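Handout 5: Evaluating a two-armed kit for household tasks
Service Robotics, second half of the term
Updated 3/15/21

Last time we finished grippers, so you already know my feelings about parallel jaws (useful, cheap, a bit dull). This handout goes with the Patance kit, and I am very happy to finally be teaching it! Two arms, two hands with real fingers, a torso base, and a software package called Kalov that handles recording and playback. Read this before lab, because you will be writing your own review of the kit and I want it to be fair.

What you get
The basic package is the torso, both arms, the hands and a license for Kalov. Rothe, the support plan, is separate. It covers parts and remote help, and you can run the kit without it. Setup took our lab one long afternoon, most of it spent on cables and on finding a good height for the table.

What I like
The hands! A jaw gripper can hold a handle well enough, but with fingers you get to choose how to hold it, and the choice changes the whole motion. Kalov is also pleasant to use. You record a motion, trim the ends, name it and play it back, and a student who has never touched a robot arm can do that in the first session. The trimming tool alone makes me want to cheer.

What I like less
The manual is 20 pages and needs to be twice that. The section on wrist limits is thin, and the arms will stop with a fault code that the index doesn't list (write the code down when you see it, we are building our own table). Kalov also saves every trial under the same default name unless you change it. Change it!

The lint roller task
Our main test is garment care. Lay a shirt flat, place the roller on it, close the hand on the handle, and roll toward the hem. It sounds easy. But cloth moves when you push it, and the roller has to keep touching the shirt through the whole stroke. Press too lightly and it picks up nothing, press too hard and the fabric bunches up ahead of it. We leave other items on the table on purpose, so that the free hand has to be planned for too.
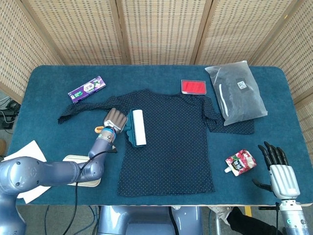 Sirkov, which ran the same task before we did, wrote back that the pressure setting mattered far less to them than the grip. They had spent weeks tuning force when a fist set closer to the roll would have fixed most of their skipped strokes, and they would tell any new group to start there. I agree about starting with the grip, though I'd still like you to try both and argue with them if your results differ.

For your review
Run 5 trials with one grip, then 5 with another. Save the Kalov log for each. In your write-up, cover setup, the hands, the software and the manual, and say plainly which parts you would want changed before you recommended the kit to a small lab. Keep price out of it until the last paragraph.

Bring a dark shirt if you have one. Lint shows up much better on it.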